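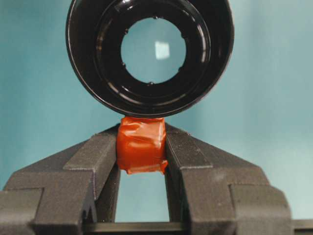 Stavevow Training Football, Size Junior and Full

We have been stitching footballs (the American kind, the pointy ones) in the back half of the Heydari building for a good long while now, and the Stavevow is the ball we are asked for more than any other. It began as a favour to Farhad Soltani, who was coaching a youth side through a very wet March and had grown tired of watching his quarterbacks drop shotgun snaps because the club's old balls had gone as smooth as bathroom tiles. He wanted something with a proper bit of tack to it that wouldn't cost the club its whole kit budget, and we've been making it ever since!

The cover is a composite with a deep pebble, deeper than you'll find on our match ball, and the laces are raised a touch so that smaller hands can find them in a hurry. The bladder is butyl and holds its air nicely from one practice to the next, though do give it a squeeze before you start, as you would with any ball.

It comes in 2 sizes and 3 colours: tan, dark brown and a bright orange that Yasaman Mahmoudi talked us into for evening sessions. She was quite right, and it now outsells the dark brown.
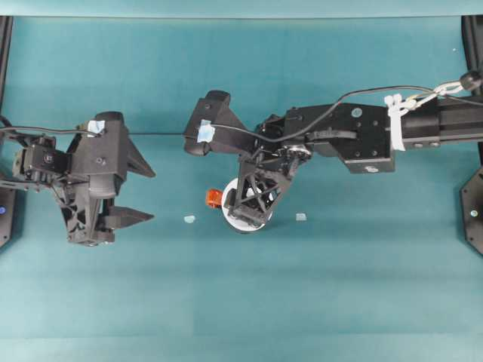

New balls feel a little stiff for the first few sessions. Please don't be tempted to leave one on a radiator to soften it up (we have had a few of those back, and there is very little we can do for them). A going-over with a soft brush and then a couple of evenings of ordinary throwing and catching will do the job far better. If it gets soaked, wipe it down with a towel and let it dry in a cool room, and the tack will come back by itself.

For clubs and schools we offer the following:

Box of 2, with hand pump
Box of 3, with hand pump and Dulico mesh carry bag
Club order of 100 or more, with your club name stamped on the panel opposite the laces
Club order of 200 or more, as above, with spare needles and free delivery

Stamping adds a little time to an order, so if you want your balls for the first day of pre-season do get in touch early. Luana Conceição looks after all the club orders and will happily send you a proof of the lettering before anything is stamped. Long names can be split over two lines.

If a seam opens up in the first two seasons, send the ball back to us and Zohreh Soltani will restitch it, or replace it if it's past saving. The guarantee doesn't cover dogs, sorry.

The Stavevow is meant for practice and friendly games. If your league asks for a leather ball on match day, have a look at the Trustorero, which has the same shape and the same lace height, so your passers won't notice much change in the hand.

Page last updated October 4, 2021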